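Fault 851 (Part Lost Near Board): Frequently Asked Questions
Dillov processor placement station
Updated Nov 19, 2023
Maintained by Pornthip Khamphan, Björklund Service

Which stations does this page cover?

Any Dillov station fitted with the Senora gripper and running the Plirkeo motion controller. Stations with a vacuum tool report lost parts under a different code and are covered in the vacuum tool manual.

What does fault 851 mean?

The controller expected a processor between the fingers and the finger position said otherwise. The fingers closed past the width stored for the part, or opened while the arm was still above the board. The arm stops where it is. It does not return home and it does not open the gripper.

Is the fault a safety stop?

No. It is a process stop. The drives stay powered and the arm is holding position under torque. Treat the arm as live until the station has been locked out. Opening the guard door trips the safety circuit, but the door is not a substitute for the lock.

Can the processor still be in the gripper when 851 is showing?

Yes. In the first reports we received, a part had slid along the finger pad and was held by one corner. The measured width was wrong, so the controller called it lost. Always look before clearing the fault. If you press Clear and then Home with a part hanging by a corner, it will probably fall into the case.

What is the cause?

There are two known causes.

The first is a worn or dirty finger pad. Thermal paste is the usual contaminant, carried over from processors that were used before. A film too thin to notice is enough to let the part turn under a light side load.

The second is a wrong board height. If the stored height is too low, the processor meets the board while the arm is still moving down at approach speed. The part is pushed up between the fingers and rotates. This was found by Jenő Bozsik on a station that had been switched from the plastic practice board to a real motherboard without loading the matching recipe.

How do I tell the two causes apart?

Read the vertical force trace for the failed cycle. A height error shows as a sharp rise before the fault. A pad problem shows little or no force, and the width reading drifts during travel. If the trace has been overwritten, check the saved wrist camera stills for the cycle and compare the angle of the part against a good cycle with the same recipe.

What should I look at in the wrist camera stills?

Look at the edges of the part where the fingers meet it. Compare stills only with others from the same recipe and the same arm position. The metal lid reflects overhead light and often comes out nearly white, so the outline of the green substrate is a better guide than the lid. Glare on its own is not a fault.
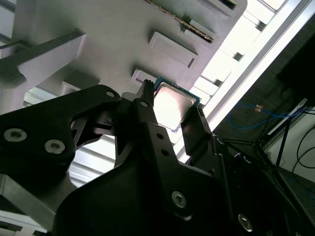
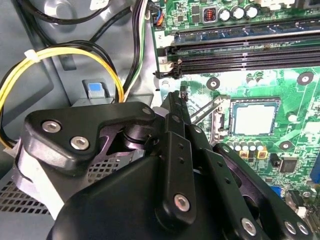
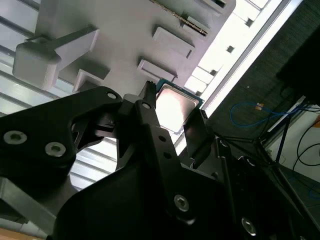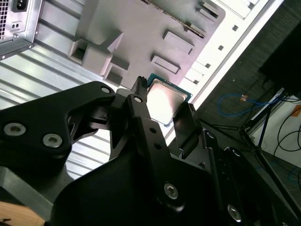

Wrist camera stills. First, third and fourth: processor in the fingers, grey board. Second: processor in the socket frame, green motherboard.

Does the fault happen on the practice board as well?

The pad fault does. The height fault has only been reported on real boards. The practice board has no socket pins to damage, so use it for all testing after a repair.

How do I recover from the fault?

1. Do not press Clear. Save the cycle log from the Plirkeo screen.
2. Lock out the station and confirm that the arm brakes have engaged.
3. Find the processor. Check the fingers first, then the board, then the floor of the case.
4. If the part is in the fingers, support it from underneath with a parts tray and turn the manual release on the gripper. Keep your own fingers out of the linkage.
5. If the part is on the board, lift it straight up by its edges. Do not slide it.
6. Inspect the socket under magnification. Any bent pin means the board is scrapped or sent for rework.
7. Remove the lock, clear the fault and home the arm at reduced speed.

Can I use a processor that has been dropped?

Set it aside and tag it. The visual check is for chipped substrate corners and marks on the contact side. A part that passes may go back to the test bench. It may not go straight back into the feeder.

Why did my station retry before stopping?

Software before version 2 retried the placement three times before raising 851. With a part held by a corner, each retry pressed it into the board again. Most of the socket damage reported to us came from the retries. From version 2 on, the station stops at the first bad reading. If your station still retries, turn off Auto Retry in the recipe settings and request the update.

Can I raise the grip force instead of changing the pads?

No. Extra force bends the substrate slightly and hides the slip until the pads get worse. Leave the grip force at the recipe value.

How should the pads be cleaned?

Use isopropyl alcohol on a lint-free wipe, with the station locked out. Let the pads dry before running. Do not scrape the ribbed jaw with a blade. Change the pads if the ribs are rounded over.

Is the loom inside the case a concern?

It can be. Power cables that stand up above the board may touch the gripper linkage on approach and produce a side load. Tie them back before the case is loaded. A cable contact is logged as 851 only if the part moves; otherwise it appears as a collision warning.

Will there be a permanent fix?

A width check during travel is in testing and is planned for release in December. It will stop the arm before it gets above the board. It will not detect a wrong recipe, so the board height check at changeover stays in the procedure.

What should I send with a service request?

The saved cycle log, the wrist camera stills for the failed cycle and the last good one, the recipe name, and the date the pads were last changed. Address it to Pornthip Khamphan. Do not send the processor unless asked.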